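Wood grain

Last updated: June

Wood grain is the arrangement of the fibers in a piece of wood, and the pattern those fibers make on a cut surface. The word is used loosely. A carpenter who says a board has straight grain is talking about the direction of the fibers, while a furniture buyer who likes the grain of a table usually means the lines and bands seen on top. Texture, meaning the size of the pores and cells, and figure, meaning any unusual pattern, are separate terms in technical writing but are often called grain in everyday speech.

Origin

A tree adds a layer of new wood under the bark each growing season. In places with a cold or dry season, the layer has two parts. Earlywood forms when growth is fast and has larger, thinner-walled cells. Latewood forms more slowly and is usually denser and darker. The contrast between the two makes the growth rings. Trees in the wet tropics may grow through the whole year, and their rings can be faint or missing.

Most of the cells run lengthwise along the trunk. They carry water and hold the tree up. A smaller number, called rays, run from the center toward the bark. In oak the rays are large enough to see without a lens. In poplar and most softwoods they are very fine.

Types of grain

Straight grain runs parallel to the length of the board. Spiral grain winds around the trunk, and boards cut from such a tree tend to twist as they dry. Interlocked grain changes its direction of spiral every few years, which makes the wood hard to split and hard to plane. Wavy grain has fibers that bend back and forth in short, regular curves. Irregular grain is found near knots, forks and burls.

Effect of the cut

The same log can give boards that look quite different. Flat-sawn boards are cut so that the growth rings meet the face at a low angle. The face shows arches, ovals and long wandering lines. Quarter-sawn boards are cut with the rings close to upright, and the face shows narrow parallel lines. Rift-sawn boards fall between the two.

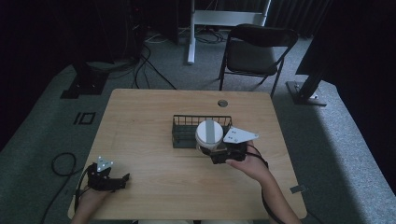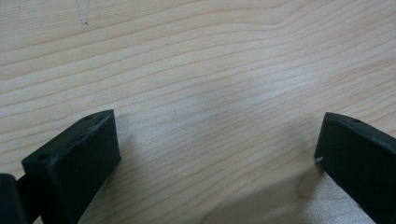
Pale wood tabletop with fine grain lines.

Does wood grain affect strength?

Wood is much stronger along the grain than across it, so parts that carry a load are normally cut with the fibers running the length of the piece.

Veneer

Veneer is a thin sheet of wood glued to a base. Rotary-cut veneer is peeled from a turning log in one long sheet, and its pattern is broad and often uneven. Sliced veneer is cut from a flat or quartered block and looks more like sawn lumber. Sheets that come off the block one after another have nearly the same pattern. In book matching, every second sheet is turned over so that neighboring sheets mirror each other. In slip matching, the sheets are laid side by side without turning.

Movement

Wood swells and shrinks as the moisture in the air changes. Very little of this happens along the grain. Most of it is across the width of the board, and a flat-sawn board moves more in width than a quarter-sawn board of the same species. Solid tabletops are often fixed with slotted screws or clips that let the top move.

Working and finishing

Planing against the grain lifts the fibers and leaves a torn surface. Scratches from sanding show more when they cross the grain, and the final sanding by hand normally follows the fibers. Water-based finishes can raise the grain, leaving a rough feel that is sanded lightly before the next coat. End grain takes in more stain than face grain and usually dries darker.

Categories: Wood | Woodworking | Building materials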